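Kaltcombe Community Hall Refurbishment
Progress Report to the Camargo Fund, September 4, 2019
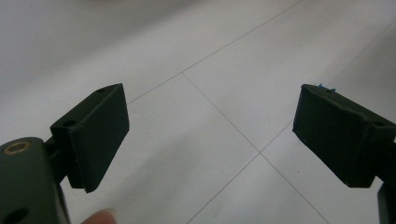

Figure 1. Pale floor tiles.

Work on the ground floor is complete. The contractor, Brutis, has laid 160 square meters of tile and replaced 3 exterior doors. Spending to date stands at almost 70 percent of the grant.

Roof repairs began two weeks behind schedule following a delay in the delivery of slate. The revised program has been agreed with Brutis at no added cost.

Bookings for the reopened rooms reached 254 hours over the summer, mostly for adult classes and the Werumberg choir. Heating in the upper hall remains outstanding. Two quotes have been received and a third is expected shortly. The next report will be submitted in December.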